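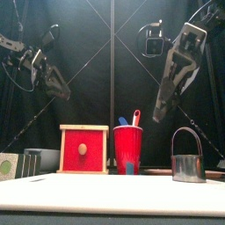
La fundación Kirholm abre en agosto la inscripción de sus talleres gratuitos para personas con baja visión y sus familias. El programa trata del contraste en casa: cómo elegir manteles, vajilla, interruptores y rótulos que se distingan sin esfuerzo. Un tablero blanco ante un fondo negro marca con claridad dónde termina la mesa, y de esa clase de diferencias parte la primera sesión. Habrá 38 grupos, con 800 plazas en total, y cada participante asistirá a 2 sesiones.

Los talleres se impartirán en bibliotecas y centros de día. La primera sesión se dedica a la cocina y el comedor; la segunda, al baño, los pasillos y la lectura de etiquetas. No hace falta presentar informe médico para inscribirse.
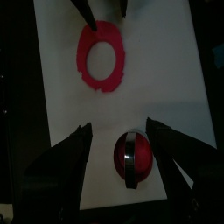
Aro rojo sobre una hoja de papel blanco.

«Muchas familias compran una lámpara más potente y dejan el plato blanco sobre el mantel blanco», explica Ingegerd Ekström, responsable del programa. «Cambiar el mantel cuesta menos – y se nota desde la primera comida».

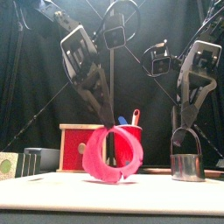 Tablero blanco y cortina negra al fondo.

La empresa textil Lunwood aporta los manteles y las telas de muestra. El material impreso, en letra grande, lo ha preparado Tormod Fagerlund e incluye 69 combinaciones de color para uso doméstico, ordenadas por habitación. También habrá una versión en audio.
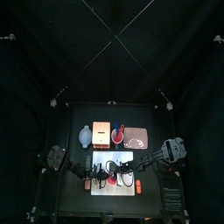

Objetos de uso doméstico en fila sobre un tablero oscuro.

Las sesiones empiezan a las 10.30 y duran hora y media. Los acompañantes no ocupan plaza. La inscripción puede hacerse por teléfono o en el mostrador de cada centro, y las solicitudes se atenderán por orden de llegada.

Contacto para medios: Kerstin Öberg, comunicación de Kirholm.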